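November, packing bench, afternoon
Notebook of F. Carnegie

Continuing with the school bag set. Purpose of this block is to settle the layout of the items on the bench and the order of packing, so that whoever takes over can set it up from these notes without asking me.

Items in use: red backpack, pink lidded box, 2 books, small stationery. The bag has a front pocket on the lower part with its own zipper. The main compartment is the bigger job and is left alone until the pocket is settled.

Bag goes down flat, front facing up, top toward the back wall. Straps are the main nuisance. They are long and thin and go wherever they like when the bag is put down. The left one tends to run out across the table toward the books. I tried tucking it under the bag, which lifts that side and makes the zipper curve harder to follow. Leaving it out is better. If it ends up under a book, leave it there until the book is moved, then check it before anything else is put down.

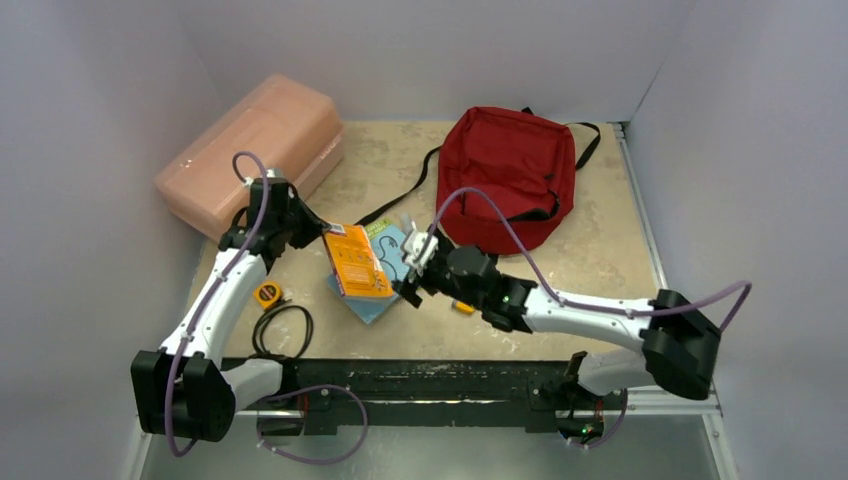

Books: the orange one and the light blue one. Stacked square, they slide as a pair and it is hard to get hold of one alone. Turned at an angle to each other, the top one has free corners on all sides. Written into the setup sheet as "crossed, not square." The orange cover has a barcode label at the upper left corner. Label edge should be checked now and then for lifting. Enitz sent a roll of clear film for this last month and it is still in the drawer.

Pink box sits at the left rear, on the diagonal, lid on. It had been parallel to the wall in the earlier layout and took up more of the usable width that way. On the diagonal it leaves the center clear. The lid overhangs the body, so measure from the lid edge when placing it. I measured from the body first and had to redo the sheet. Lid length entered as 370 mm.

Front pocket. Notes from the bench:

- Start with the zipper fully closed. A partly open start gives a different shape every time and the comparisons are useless.
- Pull tab should lie flat on the bag, not folded under the seam.
- With the bag empty, the front panel creases badly and the pocket mouth closes up on itself. A folded towel in the main compartment helps. Try the thinner towel next time, the thick one makes the panel too tight.
- Small items go in first, long ones after. Long ones placed first lie across the mouth and block it.
- Long items should be set down side by side, in line with the side of the bag, so they need very little turning on the way in.
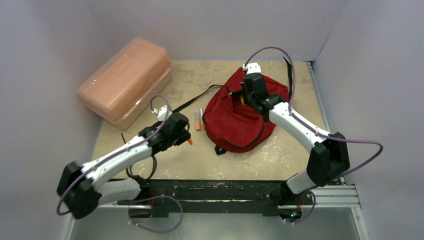
Pocket depth is adequate for the small items. It is less good for the long ones, which have to go in at a slant and then be pushed down toward the lower seam. The lining catches on anything with a clip. Zaltwood has a similar bag with a wider pocket, and I have asked whether they will lend it for comparison. No answer yet.

Total on the packing list for this set is 7 items, books included. Dobson's version of the list still has the old total and needs to be replaced in the binder.

Table surface: the pale scuffs are getting worse in the middle. They do not affect the work, but they make pencil position marks hard to find. Masking tape corners would be clearer. Do not use the Brelturero tape, it leaves residue and takes an age to clean off.

To do:
Replace the packing list in the binder.
Film on the orange book label.
Thin towel in main compartment, repeat pocket test.
Tape corners for the box and the bag.
Decide whether the books go in spine down or flat. I prefer spine down, but the back panel of this bag is soft and they may lean.
Wipe down the box lid, fingerprints.

F.C.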